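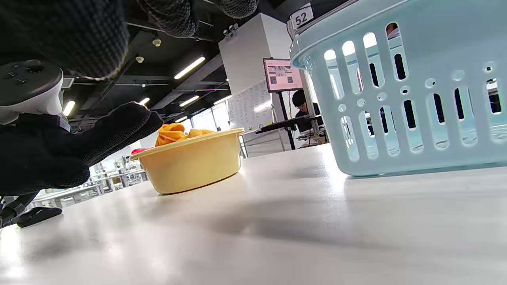

Hand washing: notes for the May wash day

The laundry page gets more mail than anything else in this newsletter, and most of it asks the same thing: how to wash small cloths by hand without ending up with a stiff, faded pile. The Rellbridge wash day comes around again in May, so these are the notes we hand out at the door, with a few changes from last year.

Sort by color first. Reds, pinks and oranges can share water once they have been through a few washes. A new red cloth goes alone the first two times. Blues get their own water. If you aren't sure about a cloth, wet one corner and press it on a white paper towel.

Use a basin with a rolled rim if you have one. It is easier to hold when you tip the water out, and it doesn't dig into your forearms. Fill it no more than half full. A teaspoon of liquid soap is enough for a small load, and more than that only means more rinsing. Push the cloths under, leave them for 7 minutes, then press and turn them. Scrubbing one spot against another wears the surface and raises fuzz.

Rinse until the water stays clear. Two rinses will do for most loads. Kitchen cloths that have been near cooking oil may take a third.

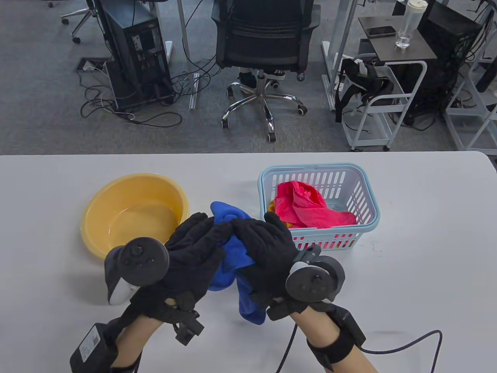
Tamara Zinchenko
Household Editor, Trarik News

Wringing is where most of the time is won or lost. Gather the cloth lengthwise, take hold with both hands close together, and twist them in opposite directions over the basin. Shake it out, fold it in half and twist again from the other end. The second twist gets water out of the part your hands were covering. Stop when it no longer drips. Terry cloth can take a hard twist. Anything knitted should be rolled in a dry towel and pressed.

Put wrung cloths in a basket with slotted sides and keep it next to the basin, on the side of your stronger hand. A solid tub will do for carrying, but water collects at the bottom and the lowest cloths get soaked again. Don't pack them down.

Hang them soon after. Cloths left in a heap overnight pick up a sour smell, and then the whole job has to be repeated.

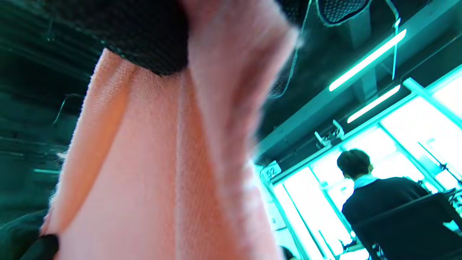

Check the edges before you hang anything. Loose fibers along a cut edge can be trimmed with small scissors, but don't pull them. If the edge is coming apart, fold it over twice and run a line of stitching before the next wash. Several readers in Clonutitz wrote in to say they do this to every new cloth, and theirs seem to last.

Line space at the wash day is shared, so please bring your own pins. We had 200 last year and got 198 back.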